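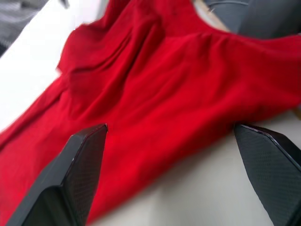

Folding a long knit thing without it looking like a crime
Laundry & Linens > Folding and storage
55 replies, page 1

hemline_harriet
OK, folders of the forum. I have one red knit that I can't get into a rectangle. Soft, a bit fuzzy, long enough that my sister calls it a dress and I call it a shirt with ambitions. I lay it out on the table, smooth the left side, and the right side wrinkles out of spite. Smooth the right side and the neckline wanders off. By the third fold I'm holding something shaped like a loaf.

Hanging is out. I hung the last one and it grew. What do you all do?

Heriberto Cáceres
Face down, always. Sides in to the middle, sleeves straight down the back, then thirds from the hem up. It takes me under a minute and I've done it that way since I worked the sweater wall at Zatberg, where we were expected to have the whole wall straight by 9 a.m. and it stayed straight until 9:04.

loafer63
Roll it. I will be taking no questions.

hemline_harriet
I have a question.

loafer63
Fine.

hemline_harriet
Doesn't it come out of the drawer with a big ridge across the stomach?

loafer63
Everything I own has a ridge across the stomach. It may not be the rolling.

Yavuz Toprak
Please don't roll a heavy knit. You stretch it a little every time you pull it snug, and fuzzy ones rub against themselves and pill. Harriet, I think your trouble comes before the folding. You're smoothing with the flat of your hand from the middle out, yes? That pushes the fabric ahead of you and it piles up somewhere else. Pick it up by the shoulders, give it one good shake, and let it down hem first. Then tug the corners. Leave the middle alone, it will sort itself out.

dryer_sheet_denier
Disagree on the shake. A long knit is heavy and you're hanging the whole weight off two shoulder seams. I float mine down like a bedsheet and then nudge.

Yavuz Toprak
For one second. It survives being worn, it will survive one second.

dryer_sheet_denier
I've read your posts about wool, Yavuz. I know what your seconds are like.

pins_n_noodles
Has she tried a folding board? I have the Tovent one. It's great for T-shirts and hopeless for anything longer than your hip, so I suppose this isn't advice so much as a confession about 405 square inches of plastic behind my door.

Heriberto Cáceres
Boards are for people who don't trust their elbows.

hemline_harriet
Update. Did the shake (sorry, denier). Let it down hem first, tugged the corners, kept my hands off the middle with real effort. Much flatter. Then turned it face down like Heriberto said and the whole thing rumpled up again.

Heriberto Cáceres
You lay it face down from the start. You don't flip it.

hemline_harriet
That was not in the instructions.

Heriberto Cáceres
"Face down, always." Second word is "down."

Yavuz Toprak
He's right, annoyingly. Also do the neckline last. Wide scoops go wherever the shoulders go, so if the shoulders are level you can stop fussing with it.

loafer63
Rolled mine while you were all typing. Watching TV now.

hemline_harriet
Got it. It's a rectangle if you squint, a bit thick at the sleeve end. Does it go in the drawer flat or standing up?

dryer_sheet_denier
Flat.

pins_n_noodles
Standing up.

Yavuz Toprak
Flat, on top, nothing over it. And please start a new thread for this, the last drawer one got locked.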